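# Dowel insertion: why does adding more demos make my success rate worse?

Posted 28/01/2026 in Imitation learning / Data

I'm training a policy to pick up a wooden rod and set it down into a holder, using demonstrations recorded with a hand-held two-finger gripper. The method follows the usual recipe: wrist view only, relative end-effector actions, no force input.
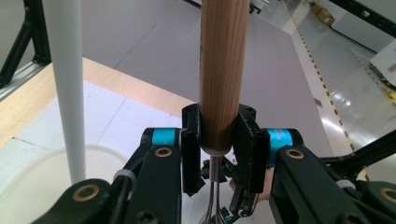

I started in September with 1,504 demos, all done by me. The policy trained on those got the rod in on 41 of 60 trials. Then two coworkers helped and we went up to 3,144 demos. Same network, same training settings, trained from scratch. The new policy gets 33 of 60. I ran the 60 trials again on a different day and got 34, so I don't think it's noise in the second number, although I only ran the first policy once.

What the failures look like:

- The approach is fine almost every time.
- The grasp is fine.
- The rod gets to the right area and then the arm hovers. Sometimes it goes down a little off center and the rod catches on the rim. Sometimes it backs up and tries again until the time limit.

With the first policy there was hardly any hovering. It either went in or missed.

Things I already checked: the timestamps line up, the gripper width calibration is the same for all three people, and validation loss is lower with the bigger set. The start positions of the rod are spread over the same part of the table in both sets.

Has anyone seen this? I was going to write up a plain "success versus number of demos" curve and right now the curve goes the wrong way.

Kurniawati Purba

---

**hoditz_lab_tech**

Your validation loss doesn't tell you much here. It averages over every step in the episode and most of those steps are the approach, where everybody does the same thing. The part you care about is the last second or so. Compute the error on only the final part of each episode and I'd expect it to look a lot worse.

As for the cause, I'd bet on the three people doing the last part differently. We had this on a peg task. One person came straight down. Another one touched the rim on purpose and slid the peg over until it dropped. Both work by hand, and you can feel the contact through the handle. The policy has no force input, so it sees two different motions for nearly the same view and can't tell which one it is supposed to be in. Hovering is a common result.

What I would do, in this order:

1. Split the bigger set by person and train one policy on each.
2. Watch 20 episodes from each person at half speed, only the end.
3. Pick one way of doing the insertion and write it down in one paragraph. Have all three of you follow it.
4. Record 500 new demos that way and train on those alone before mixing anything.

Run your first policy a second time too. With 60 trials, 41 against 33 is a gap that could partly be luck. I wouldn't put it on a curve yet.

---

**Cartwright77**

Try a bigger network and train it longer. More data needs more capacity. Also check your learning rate.

> *Comment from Kurniawati Purba:* I did double the training steps on the larger set and got 35 of 60, so not much change. I haven't tried a bigger network.

---

**Tzu-hsuan Chow**

I agree with the first reply about different styles, but there is one more thing to look at, and it's cheap to check.

Look at where the rod sits in the fingers. If you grab it high, there is a lot of rod below the fingertips. If you grab it low, there is very little. The camera is fixed to the gripper, so the tip of the rod shows up in a different place in the view, and the height where you have to stop changes by the same amount. One person tends to grab at the same height every time without thinking about it. Three people won't.

We ran into this at Estden on a similar job. We labeled the grasp height by hand in a few hundred episodes and plotted it by operator. Ours came out as two clear clumps with a gap between them. The policy would grasp somewhere in the gap and then be bad at the insertion, as it had almost no examples from there.

There are two ways to fix it. You can fix the grasp height, with a pencil mark on the rod, say, but then the policy may learn to look for the mark, so erase it in some of the sessions. Or you can vary the height on purpose so the gap gets filled in. We did the second one. It took more demos but it held up better when the table height was changed.

For the write-up, I would keep the result you have. "More demos from more people lowered success under this setup" is worth reporting if you also show the per-person split. Plot number of demos and number of operators as separate things. At the moment your two points change both at once, so you can't say which one did it. A third point would help: take a random 1,504 from the full 3,144 and train on that. It keeps the size the same as your first run and changes only who recorded it.

> *Comment from Kurniawati Purba:* Thanks, the random subset is easy and I have started it. I looked at the grasp height on a small sample. Mine are all near the lower end of the rod and one of the other two grabs close to the middle. I'll do the split by person next and post the numbers under this thread.

> *Comment from hoditz_lab_tech:* Please use the same start positions for all of the test runs. We mark ours on a gridded sheet and go through them in a fixed order.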